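Workshop notebook, Stetmont bench
November 18, 2021
Entered by Hala Ouazzani. Reviewed by Wael Kabbaj.

Purpose of the session: to compare the Vemley parallel gripper with the Clondent unit on the dish-handling task, using both arms of the cell. The Clondent results were recorded under the previous entry and are not repeated in full. This entry covers the Vemley fingers and the change of controller settings.

Setup. The bin remained near the middle of the table, with the bowl stacked on top of the plates. The toolbox, the cups and the wrench were left on the table as distractors. The wallpaper and the marble-patterned top were retained, in accordance with the decision to keep a difficult background for all camera trials. Both bases are on the front rail and were not moved between runs.

Controller. The loop time was held at 2 ms for both arms. Grip force was limited to 11 N for the first block and was not raised afterward. The finger closing speed was set at 155 mm/s. W. Kabbaj requested a slower setting for the plates; this has been deferred to the next session so that the present figures remain comparable with those for the Clondent unit.
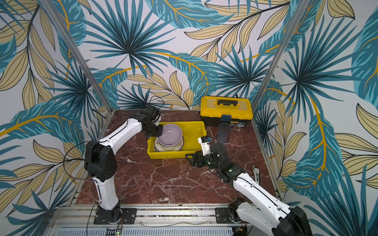 Results for the bowl were satisfactory. The Vemley fingers closed on the rim without shifting the plates below, and the bowl was released at the marked position in every run of the first block. The plate with the patterned rim was less reliable. On two runs the fingers met the wall of the bin before reaching the plate, and the arm stopped on its force limit as intended. The Clondent fingers are narrower at the tip and did not show this fault, although they slipped more often on the bowl.

Coordination. The arms were run in turn over the bin. Simultaneous entry was attempted once, at reduced speed, and was stopped by the operator when the wrists came within the separation limit. The limit is to stay as it is.

Camera. Exposure was fixed at 900 microseconds. Detection of the clear cups remains poor, particularly for a cup lying on its side. No grasp of the cups was attempted.

Open items. Narrower finger pads have been requested from Voß, with delivery expected in January. H. Ouazzani will repeat the plate block at the slower closing speed before then. The force log for the second block has a gap at the start and should not be used for the comparison table.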